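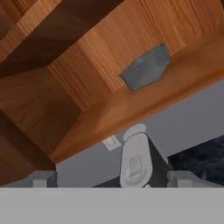 How many human demonstrations does a kitchen task need before the learning system can use them? At Drilport the working figure is 40 per task, recorded by an operator and then multiplied in simulation by varying the layout and the starting pose of the arm.

The Curkdale group published the second part of its Herar collection in February. It adds 65 tasks set in simulated kitchens, among them opening cabinets, turning stove knobs and operating a coffee machine. Each demonstration is stored with joint positions, gripper state and the views from a wrist camera and a fixed camera.
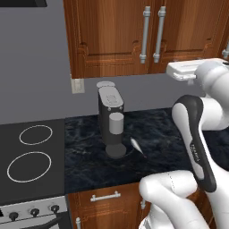
Recordings are replayed before release, and any that fail on replay are dropped. Operators then redo the task from a new start. A single episode may run up to 296 control steps; longer attempts are split or discarded.

Halima Barasa, who leads data collection at Koech, the contractor for the recordings, said coverage of starting positions mattered more than volume. "We had 100 episodes of one drawer from nearly the same pose, and the policy learned the pose," she said.

A third part, with two-arm tasks, is in preparation.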